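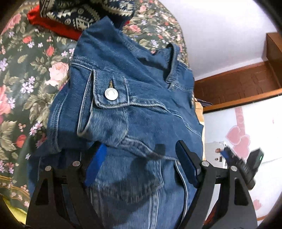 4.3 Recording a garment demonstration

Use the Makris hand gripper for this section. Pair it first (see 4.1).

1. Lay the garment on a bed or table. Leave it crumpled.

2. Check that the green light on the gripper is on.

3. Close the fingers on a fold of cloth. On denim, grip beside a button or rivet – never on top of it.

4. Hold the grip still, then lift, shake out and fold at normal speed.

5. Open the fingers fully before you move to the next fold. Skendetti reads this as the end of a step.

6. Set the gripper down to stop recording.

Note: Keep each demonstration under 80 seconds. Longer ones are split on upload.

CAUTION: Keep your free hand clear of the fingers and side plates while they close.

If a grip slips, carry on and finish the fold. Mark the take "slip" in Skendetti – do not delete it.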